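4.3 Premier réassort avec le bras Rinness

Vous y voilà, et c'est de loin l'étape la plus plaisante de l'installation ! Le module Shim est fixé, le bras a fait ses mouvements à vide (section 4.2), il ne reste qu'à lui confier de vraies boissons. Comptez 20 minutes la première fois.

1. Ouvrez complètement la porte de l'armoire et vérifiez qu'elle tient seule.
2. Sur la tablette Tridellow, choisissez Réassort puis Nouvelle armoire.
3. Laissez le bras relever la position des bacs. Ne touchez ni aux grilles ni aux séparateurs pendant le relevé.
4. Attribuez un produit à chaque bac. Un bac sans produit attribué sera simplement ignoré.
5. Réglez la vitesse sur 36 pour ce premier passage, puis appuyez sur Démarrer.

Attention : personne ne doit passer le bras dans l'armoire tant que le voyant de la tablette est orange. Pour intervenir, appuyez sur Pause et attendez le voyant vert.
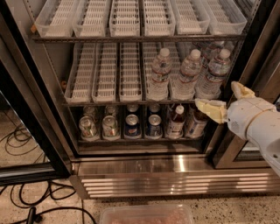

L'ordre de remplissage se règle dans Préférences > Niveaux, et c'est là que le logiciel Lalliscombe fait plaisir : on peut traiter chaque niveau à part, avec ses propres formats. Un niveau bas garni de canettes et de petites bouteilles, un niveau intermédiaire où quelques bouteilles d'eau se tiennent à droite et des bacs libres à gauche, un niveau supérieur vide : tout cela s'enregistre comme un seul plan, que vous rappelez ensuite d'une touche. La mémoire accepte 700 plans, de quoi voir venir !

6. À la fin du passage, comparez le plan affiché avec le contenu de l'armoire. Corrigez un bac en le touchant deux fois.
7. Enregistrez le plan sous un nom court (le numéro de l'armoire convient très bien).

Note : depuis la mise à jour d'avril, les canettes et les bouteilles peuvent partager un même niveau. Si l'option Formats mixtes reste grisée, mettez le module Shim à jour (section 2.5).

Note : nettoyez les doigts de la pince avec un chiffon doux non pelucheux, sans solvant.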